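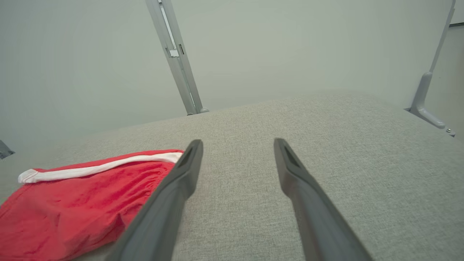

Grotmont picks a color for its bus seats, and the color is gray

Grotmont's city buses will get new seat covers this winter, the transit office said in September, bringing to a close a color search that ran for 13 months and ended one shade away from where it began.

The new fabric is called Harbor. The old fabric, which has been on the buses long enough to be shiny where people sit, was called Slate. Both are gray. Riders who were shown the two samples side by side at the Brunner Street terminal last week mostly asked which one was the new one, and a few of them asked twice.

The city has 98 buses to refit. The work will be done at the depot overnight, a handful of vehicles at a time, so that the morning routes aren't short. The first of the new seats should be on the road by the time the heaters are, and the last ones by spring, assuming the fabric arrives when the supplier says it will. The supplier, Varivum, has already moved the delivery date once, citing trouble at its dye works. How much dye is in gray was not a question anyone at the press briefing got a full answer to.

Riders were invited to choose. The transit office put a survey online and left paper copies on a rack by the ticket machines, and 1,633 people filled one out, a better turnout than the last round of route hearings managed. They were offered a deep green, a rust red with a small diamond pattern, a blue that several people described as "dentist," and Harbor.

Green won. It won by a comfortable margin among daily riders and by a bigger one among people who said they hadn't taken the bus in the past year but might if the seats were green.

The trouble started when a few yards of the green were put on a test bus and sent out on the line to Hultska, which passes the fairgrounds, the garden center and the middle school. Within a month the fabric showed mud, powdered sugar, dog hair in two colors and something the maintenance report lists only as "orange." The red did a little better, but the diamonds made it hard for the cleaning crew to tell a stain from a design feature, and at least one diamond was scrubbed for most of a shift.

Harbor was tried last. According to the same report, it "did not present any visible change over the trial period." A skeptic could read that sentence a few ways. The transit office has chosen to read it as a recommendation.

Officials said the survey was always meant to be advisory, a word that does not appear on the survey. They pointed out that riders also got a comment box, and that the comments had been useful. Many of them concerned the heaters. Others asked for a later bus home from Hultska, a bench at the hospital stop, and an end to the recorded voice that says "please hold on" just after the bus has pulled away. The seat project has no budget for any of those, though the voice is said to be under review.

There will be some changes you can feel, even if you can't see them. The new fabric has a tighter weave, and the padding underneath is being replaced at the same time, which means the front sideways bench on the older buses should stop tipping everybody gently toward the door. The covers will also come off with a zipper. At present they are stapled down, and cleaning one properly means taking the seat out of the bus.

The old covers will not go to waste, at least not right away. The depot plans to bag them up and offer them free to residents for dog beds, garage padding and whatever else a person might do with a bus seat cover. Pickup will be at the side gate from 4 p.m., two bags to a household. Staff ask that you bring your own vehicle, as the bags are too bulky to carry on the bus.

The green hasn't disappeared entirely. Varivum had already woven enough for the test and wouldn't take it back, so the leftover roll will cover the chairs in the transit office waiting room, where riders go to file complaints. Those chairs were blue.

Route times are not affected by the refit. The test bus, still wearing its original mix of green, red and gray, remains in service to Hultska until its turn comes up at the depot. Regulars on that line say the green seats fill first.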